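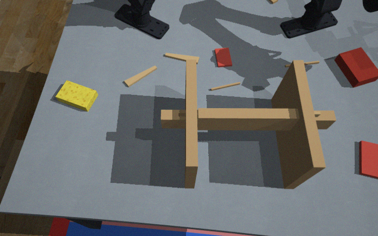
*Lộc Thân, Umon, 29 Dec review round. Filed Dec 29, 2019.*

**Item under review:** Stirken two-arm joinery pack, simulation release 3, supplied by Ukow
**Type of check:** desk inspection before purchase, simulation only
**Status marks:** [x] accepted, [ ] open, [n/a] outside this review

The pack is offered as a rehearsal tool. Operators build and test an assembly program in the simulated cell, then load the same program on the real arms. We have inspected it on that footing. Anything that would let an unsafe program pass unnoticed is treated as a fault, even where the simulation itself runs well.

## 1. Cell layout

- [x] **Work surface clear of fixed obstacles.** The loose wooden parts, the red blocks and the sponge are all movable bodies. Each has its own collision shape.
- [x] **Assembly stands without support.** The frame was left for a full session with the arms parked. No drift recorded.
- [ ] **Objects kept away from the table edge.** The reset routine can place parts close to the edge. On the real table a dropped part would land in the walkway. Ask Ukow for a margin setting.
- [ ] **Clutter can be switched off.** The red blocks and the sponge can be moved but not removed. They are useful for testing avoidance, less so for a first commissioning run.

## 2. Arms and limits

- [x] **Joint limits match the data sheet supplied.** Checked joint by joint against the November issue.
- [x] **Speed cap holds in teach mode.** Set to 50 mm/s, and the cap could not be exceeded from the script console.
- [ ] **Arm-to-arm clearance warning.** The warning appears in the log but does not halt motion. In the real cell it must halt. This is the most serious finding in the sheet and we would not sign without a fix.
- [x] **Stop command.** Both arms stop together from either panel. Restart needs a separate confirmation.
- [ ] **Park position.** Defined per arm, with no combined park. If one arm is parked while the other is mid-task, the second can sweep across the first. See clearance warning above.

## 3. Workpiece

- [x] **Through joints modelled as contact.** The crossbeam is held by its tenons in the side panels. Earlier releases used a hidden rigid link at this point; it has been taken out.
- [x] **Slots in the tenons are real openings.** The slot beside each panel accepts a part of the correct section. A part of the wrong section is refused.
- [ ] **Wedge fit.** Insertion force rises sharply at the end of travel, then drops to zero when the wedge seats. Real timber does not behave like this. A program tuned on the simulated figure may press too hard. Ukow should publish the friction values used.
- [ ] **Grain and splitting.** Not modelled. Acceptable if stated in the manual, but the manual says nothing about it.
- [x] **Part names.** The long sticks and the tapered pieces have separate names in the parts list, and the names agree with those in the script library.

## 4. Lighting and vision

- [x] **Shadows follow the arms.** Shadows from the arms fall across the work area and can be used to test part detection in poor conditions.
- [ ] **Detection in shade.** The bundled detector lost the small red block in repeated trials while arm shadows moved near it. It reported the block as absent, with no confidence value. A missing value should be treated as "unknown" and the arm should wait.
- [ ] **Second lighting preset.** Listed in the brochure, not found in the menu.
- [n/a] **Camera mounting.** To be covered by the site survey.

## 5. Records

- [x] **Event log complete.** The review session produced 2,824 entries, with no gaps in the numbering.
- [x] **Log readable without the vendor tool.** Plain text, one event per line.
- [ ] **Clock.** Entries carry session time only. For incident work we need wall-clock time as well.
- [ ] **Licence.** The quote covers 25 seats under the Tạ training scheme. It is unclear whether a seat is a person or a machine. Purchasing to confirm in writing.

## Comments

The workpiece model is the strong part of the product. Contact at the joints is stable and the parts can be gripped, turned and set down without odd jumps. That alone would save time on the joinery line.

The control side is weaker. A clearance warning that only writes to a log is suitable for a demonstration and unsuitable for training operators, who will learn to ignore it. The open point on park position has the same root and should be fixed in the same update.

**Recommendation:** hold. Re-inspect sections 2 and 4 when the next release arrives. Sections 1 and 5 can be closed by letter. The wedge fit in section 3 needs a bench trial with real timber at Umon before any program is moved across.

Copy to: cell safety file, purchasing, Ukow support desk.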